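Two grippers, one month in

I said in November that I would write up the gripper comparison once I had enough cycles on both of them. I now have 3,053 picks logged across the two, so I will put down what I have.

The two units are the Hevora parallel gripper and the Ilier one. The Hevora cost me 1,695 new. The Ilier was used, from a reseller called Grinance, and came without the adapter plate, so the real price was higher than the listing. I had the plate cut at Abou Jaoude, the machine shop near the bus depot. They did it in two days and the holes lined up.

The test is simple. A part goes down on the mat, the arm picks it up, moves it over and sets it down. A pick counts if the part leaves the mat and gets to the other side without slipping. I use ordinary small parts from the bins: brass valves, breaker modules, short cylinders. Each one gives a gripper a different kind of trouble. The valves have a wheel at one end and threads at the other, so the balance is off. The breaker modules have steps and notches, and the fingers can land on an edge. The cylinders roll.

The Hevora is the stronger of the two and it closes fast. On the breaker modules it was clearly better. It was worse on the cylinders, where one finger tends to touch first and push the part away before the other one gets there. Slowing the last part of the close helped a lot. I should have done that in the first week.

The Ilier is slower and a little softer. It has better position feedback, and I can tell from the number alone if it closed on the body of a valve or on the wheel. The Hevora reports a width too, but it drifts as it warms up and I had to zero it again every couple of hours.
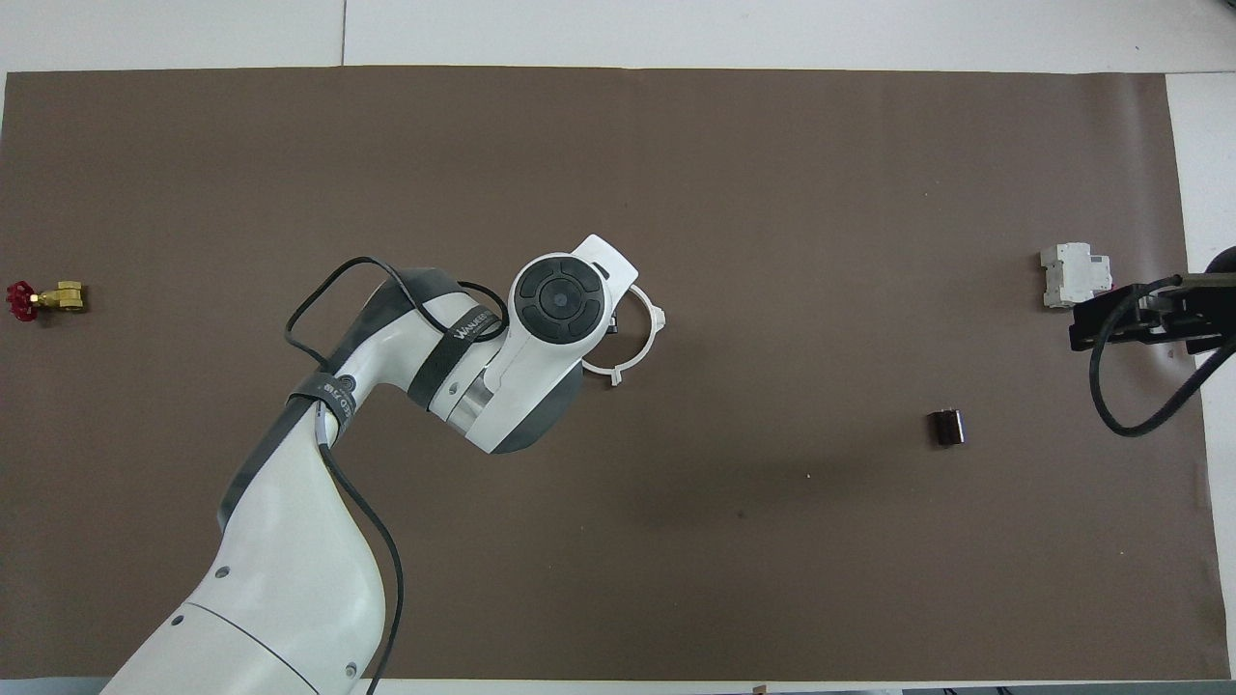
Do you need a force sensor at the wrist to run a comparison like this? For parts this small and light, the current reading from the gripper is enough to tell a good grip from a bad one, and a wrist sensor can wait until you start inserting things into other things.

Cables took up more of my time than I expected. With the Ilier, the connector sits on the side, and on long reaches the cable pulled tight and the gripper would drop off the bus. I left more slack, tied it down with straps and the dropouts stopped. The slack then needs watching on low moves, so I added a height limit near the mat. The Hevora connector is at the back and I had 28 fewer faults with it, nearly all of them cable faults.

On the software side I used the same controller program for both and only changed the driver. The Hevora driver installed without trouble. The Ilier driver wanted an older version of one library, and I ended up running it on a separate machine.

For now the Ilier stays on for valves and cylinders and the Hevora goes on when I have a run of breaker modules. Swapping them takes a few minutes with four screws and one plug. I want another 2,000 picks on each before I change the finger pads, and I have a set of softer pads on order. I will post the log file when I have cleaned up the column names.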